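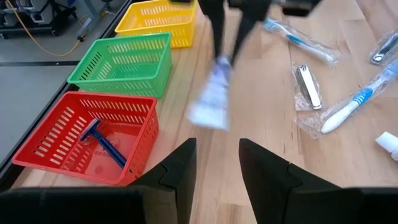 # Toiletry sort — rules for recording

Draft 3. Owner: Mieke Vermeulen. Ask Gijs Dekker for repo access.

Covers the Skosmont tabletop set only. The Fedach runs have their own card, don't mix the two.

## What's in it

- 2,094 episodes, two-arm, pick and place into colored baskets
- wrist cams + head cam, synced
- items: toothbrushes, razors, nail clippers, small tubes and bottles. Some wrapped, some not
- one text label per episode, written by the operator right after, checked by Amber

## Before you record

1. Baskets lined up along one edge. Order of colors can change between sessions, not inside one.
2. Wrappers stay on if the item came wrapped. Don't flatten them — glare and crinkle are part of the task.
3. Both grippers open and empty at the start of the episode.
4. Speed cap at 30 percent for anyone new, until Gerrit Cuypers signs you off.

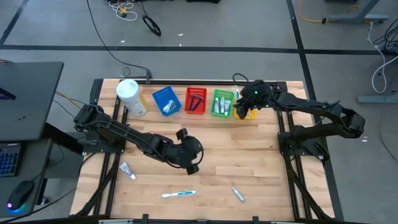
5. Only one arm over a basket at a time. The other one waits over open table or goes back to its side.
6. Hands out of the rig while the arms are live. Something rolls off, you stop first and then pick it up. No reaching in "just quick".
7. Cables clear of the wrist joints. Check after every reset, not only in the mornng.

## Keep or toss

Keep: fumbled grasps, regrasps, item dropped and recovered. Tag `recovered`.

Toss: e-stop episodes, dropped camera stream, a person's hand on the table mid-episode. Log the episode number anyway, we need the gaps explained.

Motion blur is fine. Don't toss for blur.

## People in view

Wrist cams swing up and see the whole room. Happens a lot when an arm lifts. 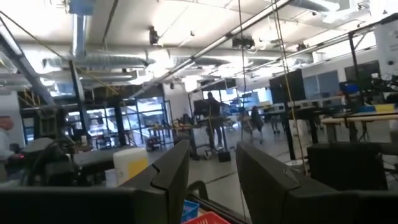 So everyone who works on the floor signs the consent sheet, visitors too. Faces get blurred before anything leaves the building, monitors as well. Marijke Goossens spot checks 100 episodes per release, if she finds one miss the whole batch goes back.

## Known problems

- labels before December say "bin" and "basket" for the same thing
- tubes and small bottles got mixed up in alot of the early labels
- left wrist clock drifts on long sessions, restart at lunch

## TODO

- Gumede export script
- rule for half-in, half-out placements (Gijs says fail, Mieke says keep — pending)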